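The Paper Left Over: Packing and Unpacking in the Modern Household

Every household that has moved, renovated or simply ordered a dinner set by post will know the moment when the objects have been put away and the paper remains. It gathers on the bench, on the floor and across the backs of chairs, and it generally occupies a good deal more space than the goods it was meant to protect. This feature considers the white sheet in its various weights, and what may sensibly be done with it before and after it has served its purpose.

The Morrison Household Collection, which maintains a store of domestic wares for loan to schools and regional museums, has made a study of the matter. Its register lists 3,007 pieces, most of them ceramic or glass, and a large share of these leave the building and return to it in the course of a year. Staff at the Collection abandoned printed newspaper long ago, the ink having left a grey bloom on unglazed feet and matte surfaces. Plain white paper has been used in its place, in a light sheet for wrapping and a stiffer one for folding into supports.

The distinction between the two is often overlooked at home. A light sheet is meant to follow the shape of an object. It is crumpled, opened out again and laid around the piece in loose layers, with the corners tucked into any hollow. A stiff sheet should be creased firmly with the side of the thumb or a bone folder, so that it holds an angle and stands on its own edge. Properly folded, it makes a wall between two bowls, a collar for a jug or a cradle for a teapot whose spout cannot bear weight.

The Collection's handling guide, known to staff as the Gorkeck notes after the storeroom in which they were compiled, recommends that a divider be folded at least once across its height. A single flat panel will bow under pressure from the side. A panel with a diagonal crease resists it, and may be pressed flat again when the carton is emptied. The notes also advise against adhesive tape on any sheet intended for a second use - a folded tab will hold well enough, and it does not tear the surface when opened.

Cups present their own difficulty. The handle is the weak point, and the rim is the next. The recommended practice is to wrap the handle first, then the body, and to stand the cup upright with a folded sheet rising on each side of it. Plates travel on edge. Bowls may be nested in pairs, provided that a soft layer is placed between them and that no more than 2 are stacked together.

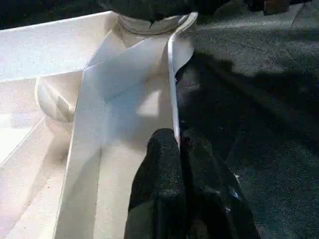 Unpacking deserves as much care as packing, and commonly receives less. Small lids and stoppers are lost in folds of paper every year, and the Collection now requires that each sheet be opened fully and passed over with the flat of the hand before it is set aside. Grit is the other concern. A sheet that has been laid on a driveway or a garage floor will carry fine particles into the next carton, where they act upon glaze much as sandpaper would. Soiled paper should be shaken outdoors and kept for the compost or the recycling bin.

Clean sheets may be smoothed, sorted by weight and stored flat beneath a board. At its last audit the Collection had 564 stiff sheets in reuse, several of them bearing the creases of many earlier journeys. Vikano, which supplies the paper, sells it in flat packs as well as on the roll. The flat pack is the better choice for a household, as rolled stock tends to curl at the edge and will not take a clean fold until it has rested.

Householders with paper to spare may wish to ask at a local opportunity shop, where wrapping for crockery is nearly always wanted at the counter. The Nidetti Street shop accepts clean white sheets on weekday mornings, folded once and tied with string.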